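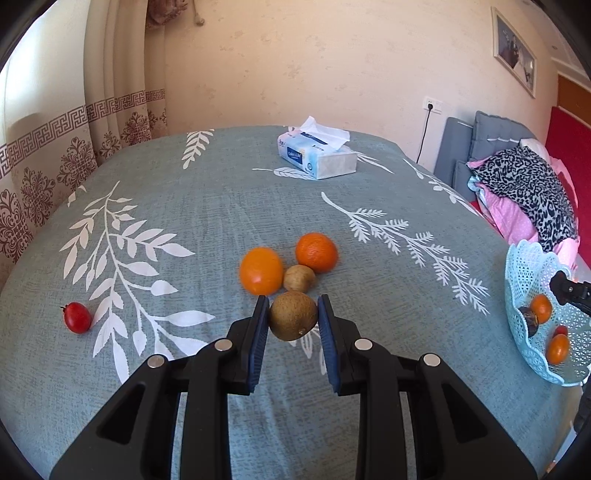 Yavuz Gezer asked, before we had even signed in, why the cool store bothers with ripening at all when a kiwifruit will soften in a kitchen by itself. The answer took up most of the afternoon.

Bovwood opened its fruit store to visitors in September. The site has two buildings: an older cool store at the back of the yard and a newer ripening block nearer the road, connected by a covered dock. Domico supplied the refrigeration for both. Tours left the dock at 2 pm and finished at the grading room.

Cool store

Kiwifruit comes in hard and is held just above freezing. The store is rated for 3000 bins and was well short of full. Bins are stacked with the slots lined up so that air from the coolers passes through the fruit and returns along the ceiling. Humidity is kept high to limit shrivel. The fans run at a reduced speed once the core temperature has settled, and the defrost cycles are staggered so that two coolers are never off together.

The main concern in this building is ethylene. Kiwifruit responds to very low levels of it, even when cold, and a store that has taken on a trace will lose firmness weeks ahead of plan. Forklifts are electric, apples are kept out, and each room has a scrubber on the return air. Soft or damaged fruit is pulled at intake. Paweena Thaweesak, who led our group, showed us the room logs, which are still printed and clipped to the door as well as stored on the Chettiar monitoring system. The printed copy had more notes on it.

Ripening block

The ripening rooms do the opposite job on purpose. Fruit is warmed, dosed with ethylene for a short period, vented, then cooled again for dispatch. The rooms are sealed and have a forced-air wall at one end. A tarpaulin rolls down over the top of the pallets so that air has to go through the cartons and can't short-circuit over them.

Venting matters more than I had expected. Fruit gives off carbon dioxide as it ripens, and if this builds up the response to ethylene is weaker and less even. The fans purge each room for 15 minutes at set intervals. The door seals are checked before every load with a smoke pencil.

This was the answer to Yavuz's question. Fruit left to itself ripens at its own pace, and one carton can hold pieces several days apart. A buyer wants a whole pallet at one stage. The home method, with a ripe apple or banana in a paper bag, uses the same gas and works well enough for a few pieces.

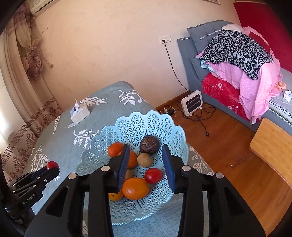

Firmness is measured in the grading room with a penetrometer. A disc of skin is removed, an 8 mm plunger is pressed into the flesh and the peak force is read off. Two readings are taken per fruit, a quarter turn apart. Soluble solids are read from a few drops of juice on a refractometer – the prism has to be wiped and dried each time or the next value drifts.

The grader is an older Stulto line with a capacity of 2000 trays a shift. It sorts by weight only, and surface marks are picked by eye under white lamps. The lamps had just been replaced and the graders were still getting used to them.

Practical notes

Bring a warm jacket and closed shoes. Parking is on gravel behind the ripening block, and the turn-in is easy to miss when coming from the south. The cool store section is loud and I lost part of the commentary on defrosting. I would have liked to see a room being loaded, but all of them were closed and under gas when our group went through.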